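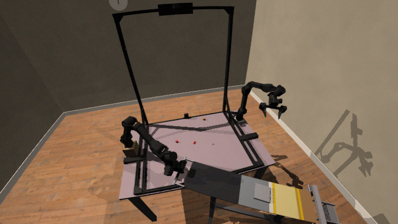 Chapter 9
The Demonstration Day

Key terms in this chapter: work cell, simulated cell, reach, run sheet, reset, cycle, safe stop, viewing line

In March 2022 a technical college in Stamness held an open day for its automation program. The training hall covers 3,889 square feet, and most of that floor was closed off for the day so that people could move between stations without crossing a live work area. Visitors came in groups. By closing time 205 people had signed in at the front desk.

Most of them spent their first ten minutes in front of a screen. The program had built a simulated cell with two arms at a work table, a frame standing over the back of the table, and a long platform leading away from the front. Small objects were set out on the tabletop. The instructors called the cell Mistivex, after the course project it came from, and the name has stuck. Students ran it on the screen before anyone was taken to the hardware in the next bay.

This chapter uses the Stamness open day as its running case. In Chapter 8 you wrote a motion program and checked it for errors. Here you will prepare the same kind of program to be watched by people who have not read it and who may be seeing a robot arm at work for the first time. Much of the preparation has little to do with code. It covers where people stand, what they are told first, how long a cycle takes, and what the operator does when an arm stops short of its target.

After finishing the chapter you should be able to write a run sheet for a demonstration of up to one hour, mark a viewing line for a cell with more than one arm, choose a task that fits the time available, and reset a cell between groups in a fixed order.

Before you begin

You will need your cell drawing from Chapter 6 and the reach table you made for it. If your drawing shows only one arm, use the two-arm drawing in Appendix C. Keep the reach table open while you read Section 9.2. Several of the exercises ask you to change a value in it and then work out what else has to move.

Readers who use this book without access to a lab can do all of the exercises except 9.7 and 9.11 in simulation.
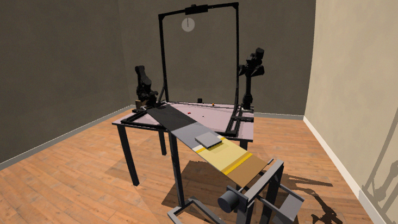
Lenore Norðdahl

9.1 Why start on the screen

The order of the stations at Stamness was chosen late. The first plan put the physical cell by the door and the simulation at the back, near the coffee. Two rehearsals in the week before the event changed that. The rehearsal groups, who were students from the welding program, walked up to the hardware and asked questions the operator could not answer while also watching the arms. Where does it get its instructions? What happens if the part is missing? Could both arms go for the same piece?

Those questions are easier to handle in simulation. The operator can pause the cell, turn the view, and run the same motion again from the start. A viewer can look at the table from the side and then from the front, and can see how far an arm extends past the table when it is raised. In a physical cell the guard is often in the way, and the operator has less freedom to stop in the middle of a cycle.

A simulated cell also has limits, and a good demonstration states them early. Parts in a simulation are where the program puts them. Lighting is set once. A gripper that closes on a block in the model may slip on the real block if the surface is dusty or the block has been set down at a slight angle. At Stamness the operator said this before the first run, in two sentences, and then repeated it at the door to the hardware bay.

9.2 Time and the visitor

One full showing at the simulation station was planned at 376 seconds, including the introduction. That figure came from the size of the groups and the hours the hall was open. The task was then cut to fit it. An earlier version had the arms sort every object on the table, and it ran long – good practice for the students, but too slow for people standing up.

When you choose a task for a demonstration, begin with the time and work backward. Write down the length of the showing. Subtract the introduction, the questions, and the reset. What remains is the time you have for motion. If your program needs more than that, remove steps before you raise the speed. Fast motion is hard to follow, and with two arms most viewers will watch only one of them.

The physical cell at Stamness used a control cabinet on loan from Brornico, a local supplier. The students had run it for 3,000 cycles between December and the open day, and they kept a log of every stop. The log is reprinted in part in Section 9.5. Read it before you write your own run sheet, and note how many of the stops came in the first cycle after a reset.

Check your understanding

1. Using your reach table, find the farthest point each arm can reach beyond the edge of the work table. Which arm decides where the viewing line goes?

2. A showing lasts five minutes. The introduction takes 70 seconds, questions take 90, and the reset takes 40. How long can the motion program run?

3. Write the two sentences you would use to explain the limits of your own simulated cell to a group of visitors. Read them aloud and time them.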